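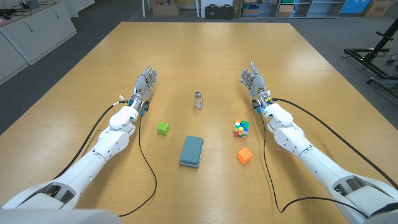
Can I feed a rye starter on plain white flour?

Asked April 7, 2018

I was given a jar of rye starter by a neighbour in Etley and I love it already! It smells like sharp apples and it has made two very respectable loaves. Trouble is, the village shop only stocks plain white and strong white, and the nearest decent rye is a bus ride to Pritdale. Will it sulk if I switch it over? I keep it in the fridge and bake once a week, if that matters.

3 answers

Colin Tunstall
Yes, go for it! I've swapped mine back and forth for years and it has always come round. Use the strong white if you can, and do it gradually — half rye and half white for the first few feeds, then all white. I keep 100 g in the jar and give it 100 g flour and the same of water.

It will look different. Rye makes a thick paste with little holes in it, white goes stretchy and bubbly and climbs a lot higher, so use a bigger jar or stand it on a saucer (I lost a tea towel this way). Expect it to be sluggish for around 4 days. Leave it out on the worktop for that bit and put it back in the fridge once it's doubling again.

Before you start, smear a spoonful of the old one on baking paper, let it dry and crumble it into an envelope. Then you've got the rye one safe if you miss it.

hviidbakes
what he said. mine lives on white and gets a spoon of rye as a treat, goes mad for it

Marrowfat
Never tried it with rye but my spelt one died when I changed flour. Might have been the cold kitchen though. You can get rye by post, I bought a big bag and split it with my sister.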